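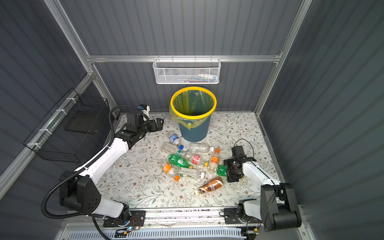

How to get the smell out of a reusable drinks bottle

Sooner or later every bottle you own starts to smell like a pond with ambitions. You can buy a new one, as I did for years, or you can spend an evening on the old one and feel smug about it.

What you need

Bicarbonate of soda
White vinegar, the cheapest on the shelf
A bottle brush with a bend in it
A cocktail stick
A kettle and a measuring jug

Step 1. Take it apart

Lid, straw, spout and the little rubber ring you have been pretending isn't there. Hook the ring out with the cocktail stick. Don't look at it too closely if you have eaten recently.

Step 2. Wash everything once

Hot tap water, washing-up liquid, brush. People skip this and then complain that the clever bit didn't work.

Step 3. Soak the bottle

Put 2 teaspoons of bicarb in the bottle and fill it with warm water. Leave it overnight with the lid off. Boiling water is fine for steel, but a thin plastic bottle will slump into something you could enter for a sculpture prize.

Step 4. Soak the small parts

Mix 200 ml of vinegar with 300 ml of water in a bowl and drop in the lid, straw and ring. An hour will do. Keep the vinegar away from the bicarb unless you enjoy mopping. The fizz looks busy and cleans very little.

Step 5. Rinse, then dry it properly

Rinse until you can't smell vinegar, then stand everything on a rack until bone dry. Screwing the lid on a damp bottle gets you back to the pond by teatime.

If it still smells

Replace the ring. My Pumau took a standard one from the hardware shop in Gutcombe, for less than the bus fare there. If the plastic itself has gone cloudy and sour, let it go. Check the number on the base and what your council takes, empty it, and put it in the right bin.

Milkshake bottles are covered on a separate page, and need a stronger stomach.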